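3.2. Calendario de contenidos descargables y retención de jugadores

El análisis se centra en Stivholm, título de lucha distribuido por Predura, cuyo plan de contenidos posteriores al lanzamiento se hizo público el 21 de marzo de 2020. Dicho plan contemplaba 5 entregas de pago, cada una con un personaje adicional, y una actualización gratuita en julio que incorporaba un modo de juego cooperativo. Se recogieron los registros de actividad de 620 jugadores que otorgaron su consentimiento, de los cuales 207 habían adquirido el pase de temporada con anterioridad a la primera entrega.

Siguiendo el procedimiento de Goicoechea y Pant, se considera retenido al jugador que disputa al menos una partida en línea en cada una de las 18 semanas del periodo de observación. Las partidas contra la máquina quedan excluidas del cómputo, al igual que las sesiones interrumpidas por fallos del servidor.
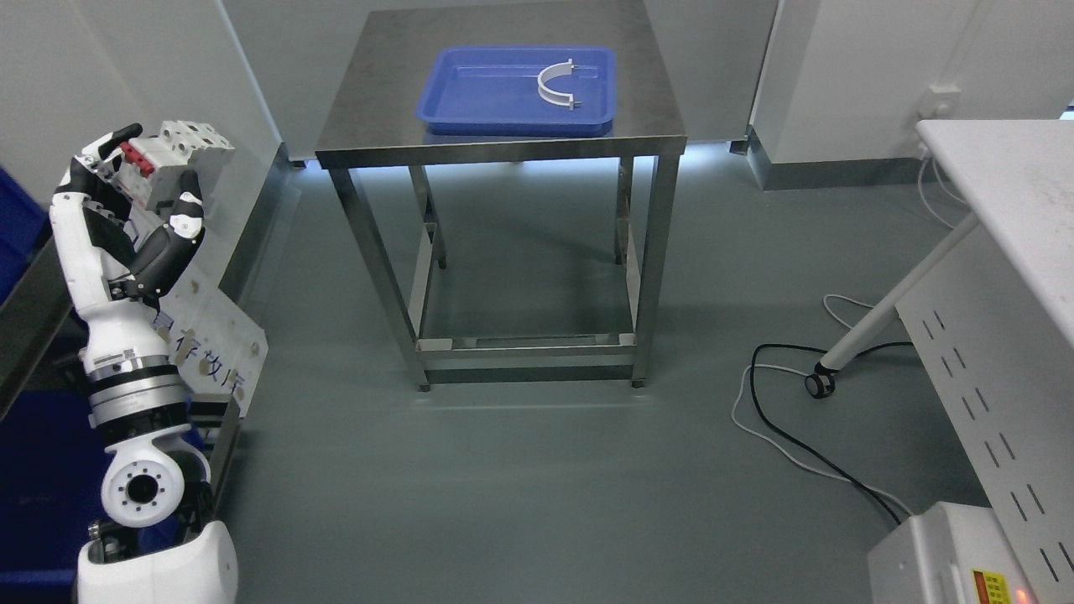
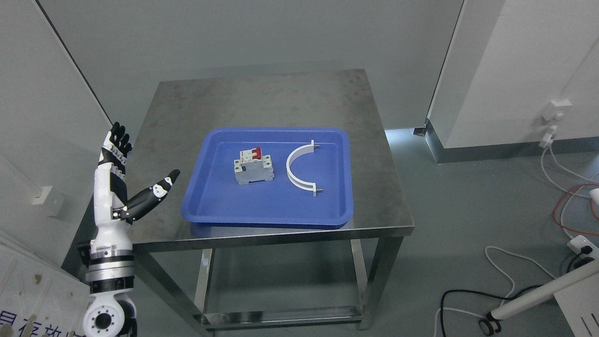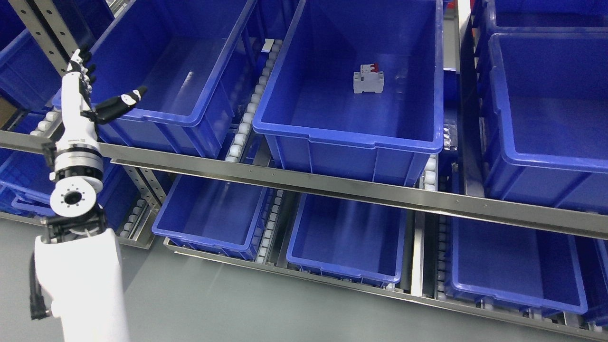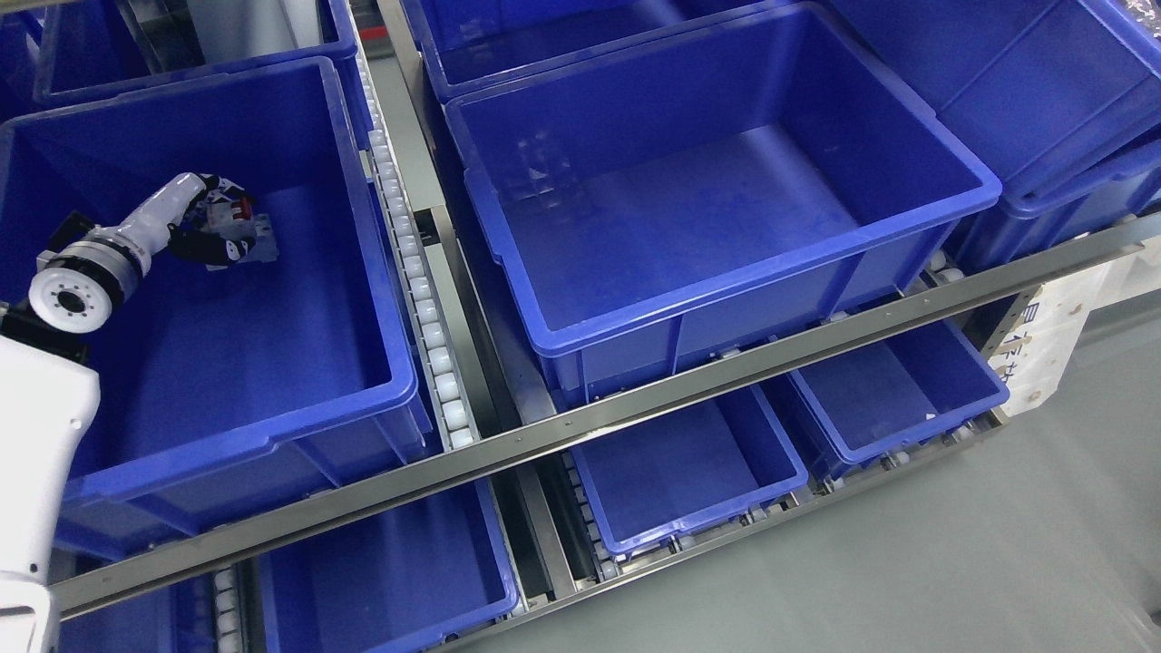

Figura 3. Brazo robótico blanco y negro, interruptor automático en bandeja azul y estantería metálica con cajones azules.

3.3. Limitaciones

La muestra procede de una única plataforma y no permite distinguir entre compras individuales y compras realizadas dentro de un lote promocional. Tampoco se dispone de datos sobre la actividad de los participantes en otros títulos del mismo género, en particular Wivix, con el que Stivholm comparte una parte de su público. La codificación de las encuestas abiertas corrió a cargo de Rocío Escobar y Ainhoa Alcaraz de forma independiente; las discrepancias se resolvieron mediante consulta a una tercera evaluadora, Kelly Oakley. Los criterios de codificación se reproducen en el anexo B.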